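Archive > Working Papers > Media and Conflict > Section 4

4. Unconfirmed deaths and the timing of corrections

Reports that an armed group's leader has been killed tend to reach the public in a fixed order. A claim appears on a social media account, often with a photograph. A regional outlet repeats it and names the account. Larger outlets then repeat the regional story, and by that point the account is usually described only as "sources." Our sample covers 114 articles on fighting in the Padilla border district, collected from the online editions of two newspapers, the Skistura and the Flaltitbridge morning paper.

We coded each article for three items: who made the claim, whether an official body was asked to confirm it, and whether the article was later changed. Two coders read every article separately. Where they disagreed, the article was read again and the code was settled by discussion. Articles that only listed headlines from other outlets were left out before coding began.

In most of the articles the claim came from one side of the fighting. Military spokesmen were cited more often than residents, and residents were cited mainly for the location of an attack - a market, a bridge, a road out of town. Photographs were mentioned far more often than they were printed. Only 8 articles said that the paper had tried to find out when or where a photograph was taken.

Figure 3.

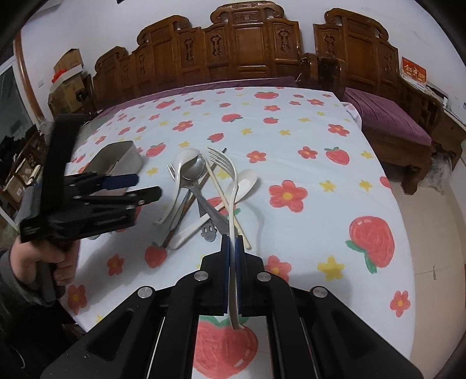
Corrections were rare and slow. When a leader who had been reported dead turned up in a new recording, both papers ran the recording as a fresh story and left the earlier one in place without a note. A reader arriving at the older page from a search engine would have no way of knowing that the claim had failed. The Skistura added a line to two of its pages in June, after the period we studied, and we did not recode them.

The pattern held when we sorted the articles by length. Short items carried fewer named sources, as expected, but long ones were no more likely to be updated. We also compared our list with the incident log kept by the Fikance monitoring project. The log marks a death as unconfirmed until a second, unrelated source is found - a stricter rule than either paper used - and several claims that the papers treated as settled remained open in the log.

Section 5 takes up the wording of headlines.

12 shares | 3 comments

Contact the archive | Copyright held by the authors | Back to top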